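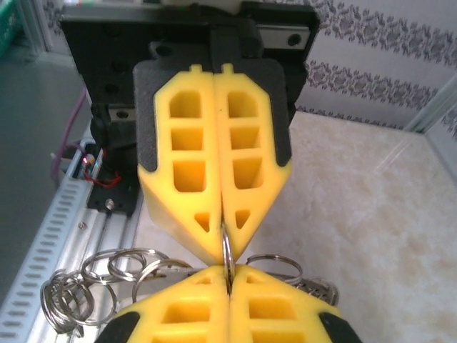 Deux pinces à doigts jaunes, un anneau de porte-clés tenu entre elles.

Pour une norme du petit geste

Il y a des objets dont on ne parle jamais dans les textes de normalisation, et l'anneau de porte-clés en fait partie. On y parle de vitesses réduites, de distances de séparation, de boutons d'arrêt, de catégories de risque, et c'est très bien ainsi, je ne voudrais pas qu'on me prenne pour quelqu'un qui traite la sécurité à la légère. J'ai passé assez d'années à rédiger des consignes d'atelier pour savoir ce qu'une ligne bien écrite peut éviter. Mais je voudrais plaider ici, avec un peu de patience de la part du lecteur, pour une autre sorte de règle, plus modeste, que notre métier tarde à se donner : une règle sur la manière de décrire et de juger ce que font les mains des machines lorsqu'elles s'occupent de petites choses.

Regardez l'anneau. Il est fin, il brille, il se présente presque de profil, et deux pinces se rencontrent dessus, l'une venant d'en haut, l'autre d'en bas. Des deux côtés, d'autres anneaux se chevauchent, à plat ou de biais, comme au fond du tiroir que nous avons tous à la maison. Quiconque a déjà essayé d'enfiler une clé sur un anneau brisé, l'ongle coincé entre les deux spires, sait que la chose est plus difficile qu'elle n'en a l'air (j'y ai laissé, pour ma part, plus d'un ongle et une bonne partie de ma dignité devant mes enfants). Or voilà exactement le genre de tâche que l'on commence à confier à des bras articulés, et pour lequel il n'existe, dans la plupart des ateliers que je fréquente, aucune définition commune de ce que veut dire « réussir ».

L'an dernier, en septembre, j'ai participé chez Ovura à la relecture d'un cahier des charges pour un poste de tri et d'assemblage de petite quincaillerie. Le document faisait 71 pages. C'était un travail sérieux, écrit par des gens sérieux, et j'y ai trouvé un chapitre entier sur l'éclairage, un autre sur le rangement des câbles, des annexes sur les affichages en deux langues. Sur la question de savoir à partir de quand une pièce est considérée comme saisie, il y avait une phrase : « La pièce est prise lorsque la pince est fermée. » J'ai relu cette phrase plusieurs fois, avec une sorte de tendresse, parce que je l'ai certainement écrite moi-même un jour ou l'autre sous une forme voisine. Une pince fermée peut tenir un anneau, ou bien deux anneaux accrochés l'un à l'autre, ou rien du tout. La fermeture nous renseigne sur la machine et nous laisse dans l'ignorance de la pièce.

On me répondra que c'est l'affaire des ingénieurs, qu'ils ont leurs capteurs et leurs seuils, et que le reste est littérature. Je comprends l'objection, et je la crois à moitié juste. Les seuils sont bien l'affaire des ingénieurs. Mais les mots sont l'affaire de tout le monde, et en premier lieu de la personne qui travaille à côté de la machine et qui devra dire, à la fin de son poste, si la série est bonne. Si cette personne écrit « pris » dans le registre et que le responsable de ligne lit « pris, maintenu et déposé », il y aura un malentendu, et les malentendus de ce genre finissent toujours par retomber sur celui qui tient le stylo.

Prenons le passage d'une pince à l'autre, puisque c'est le moment délicat par excellence. Entre deux personnes, le passage d'un objet est une petite merveille de politesse : l'une serre, l'autre relâche, et il y a un bref instant où l'objet appartient aux deux. Nous faisons cela sans y penser avec une tasse, une paire de ciseaux, un nourrisson. Entre deux pinces, cet instant partagé doit être écrit quelque part. Qui lâche en premier ? Sur quel signe ? Que fait la première si la seconde serre à côté ? J'ai posé ces questions dans l'atelier de Derport, où l'on travaille également sur de petites pièces métalliques, et l'on m'a répondu avec beaucoup de gentillesse que « ça dépend du programme ». Je n'en doute pas. Mais une règle de bonne pratique sert justement à ce que cela dépende un peu moins du programme et un peu plus d'un accord entre nous.

Voici donc ce que je propose, et l'on voudra bien me pardonner de n'être ni bref ni très original. Je voudrais que tout poste où deux pinces se passent un objet soit accompagné d'une fiche courte, rédigée dans la langue de l'atelier, qui tienne en cinq questions. Quel est l'état de la pièce avant la prise, seule ou mêlée à d'autres ? À quoi reconnaît-on qu'elle est tenue ? Pendant combien de temps les deux pinces la tiennent-elles ensemble ? À quoi reconnaît-on que la seconde l'a reçue ? Et que fait-on d'une pièce tombée ? Cette dernière question me tient particulièrement à cœur. Dans presque tous les essais que j'ai relus, la pièce tombée disparaît du compte rendu comme elle a disparu de la table, et l'on reprend la mesure à la suivante, ce qui donne des pourcentages magnifiques et des fonds de bac assez tristes.

La première question mérite aussi qu'on s'y attarde. Un anneau posé seul sur un plan dégagé et un anneau pris dans une grappe d'autres anneaux ne sont pas la même épreuve, et pourtant on les trouve souvent additionnés dans le même tableau. Le fournisseur qui annonce un bon résultat sur des pièces séparées ne ment pas, mais l'acheteur qui comprend autre chose n'est pas sot non plus. Il suffirait d'une colonne de plus. J'ai beaucoup défendu cette colonne chez Ranjbar, au point, je crois, de lasser un peu mes interlocuteurs, qui m'ont finalement accordé une note de bas de page. C'est toujours cela de gagné, et je leur en suis reconnaissant.

Il y a une objection plus grave, que je ne veux pas esquiver. Les règles coûtent. Elles prennent du temps à écrire, davantage encore à tenir à jour, et les petites équipes les subissent plus durement que les grandes. Une maison comme Gakis, où l'on monte les postes d'essai soi-même, profilés, vis et câbles compris, n'a pas de service juridique pour digérer un nouveau référentiel à chaque saison. J'ai vu des gens habiles renoncer à publier leurs essais par crainte de ne pas cocher la bonne case, et ce serait une bien mauvaise affaire que d'ajouter à cette crainte. C'est pourquoi je parle d'une fiche, que l'on remplit au crayon s'il le faut, et que l'on corrige sans demander la permission à personne. Une règle qui ne supporte pas la rature a peu de chances d'être lue dans un atelier.

Je tiens d'ailleurs à ce crayon. Les meilleures consignes que j'ai rencontrées dans ma vie étaient couvertes d'annotations : une flèche, un « attention, pas celui-là », une date, parfois une tache de café. On y voyait que des gens s'en étaient servis. Les pires étaient impeccables, sous plastique, accrochées à hauteur d'un regard que personne ne portait dans cette direction. Quand on rédige une norme, on pense volontiers à l'auditeur qui viendra la vérifier ; je voudrais que l'on pense d'abord à la personne qui remplace un collègue au pied levé et qui a cinq minutes pour comprendre ce que la machine est censée faire avec son anneau.

Faut-il que cette fiche devienne obligatoire ? J'ai longtemps répondu oui, avec la fougue que l'on met à défendre ses propres formulaires. Je suis moins sûr aujourd'hui. L'obligation a le mérite de l'égalité, mais elle fige, et nous connaissons encore trop mal ces gestes-là pour les figer. Je préférerais que les acheteurs se mettent à la demander, simplement, avant de signer, et que les fabricants prennent l'habitude de la joindre au reste. Dans deux ou trois ans, on comparerait les fiches, on verrait lesquelles ont servi, et l'on aurait alors de quoi écrire un vrai texte, avec ses articles et ses alinéas, que je relirai volontiers si l'on veut encore de moi.

En attendant, si vous avez chez vous un poste où une pince passe quelque chose à une autre, prenez une feuille et essayez de répondre à la quatrième question. À quoi reconnaît-on que la seconde a reçu la pièce ? Faites répondre séparément la personne qui a écrit le programme et celle qui surveille le poste, puis posez les deux réponses côte à côte sur la même table, et gardez-les : je serais très heureux de les lire.

13 juin 2023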